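Budgeting for a two-finger gripper cell: consumables, spares and lead times
Cilcombe workshop notes, revised 19/06/2026

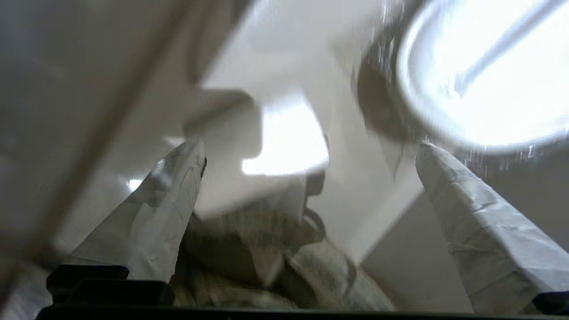

Wrist camera view: wrapped fingers and a crumpled cloth between them.

These notes cover how to build a first-year budget for a single arm handling cloth and other soft goods. They assume the arm has already been chosen. Most of the overruns we have dealt with at Cilcombe came from the gripper end and the wrist camera, so that is where the detail is.

Step 1. Fix the task list before asking for quotes
Write down each item the gripper will handle, its heaviest likely weight and whether it folds or bunches. Suppliers quote on rigid parts unless told otherwise. Dirk Engelhardt keeps ours as a one-page sheet and attaches it to every request. A quote that does not refer to the sheet goes back.

Step 2. Separate the gripper from the fingers
Ask for the gripper body, the finger mounts and the fingers as three lines. Fingers wear and mounts get knocked; the body should outlast both. Tedier sells fingers only in pairs, Mfinanga will sell singles at a higher unit price. For a cell running one shift, allow 6 pairs in the first year and 2 spare mounts.

Step 3. Price the finger covering
Coverings are easy to leave out because each one costs very little. Labour is the larger part. Time one full re-wrap, including cleaning off adhesive residue, and multiply by the expected number of changes. Enter it as a recurring line under maintenance – not under setup. Creases and overlapping layers alter the surface that meets the cloth, so buy enough of one covering to finish a full test series. Changing material partway through means repeating the grip tests.

Step 4. Allow for the wrist camera
Budget for the camera, a spare cable, the mount and a lens cleaning kit. Then check the lighting. A wrist camera tilts with the arm and will pick up ceiling fittings at some poses, washing out part of the view. Diffusers or a relocated light are cheap at the planning stage and awkward once the cell is guarded. Get the electrician's price now.

Step 5. Set the contingency
We hold $2000 per cell for gripper-end items only, kept apart from the general contingency. Reinhold Petersen signs off any draw on it. If it is untouched at the end of August it rolls into spare fingers.

Step 6. Order in lead-time order
Ovport quotes 7 weeks on finger mounts. Place that order first, then the camera, then fingers. Coverings and test cloths can be bought locally in the final week. Record the batch number of each covering roll in the cell logbook when it is opened, and file the supplier invoices under the same cell number.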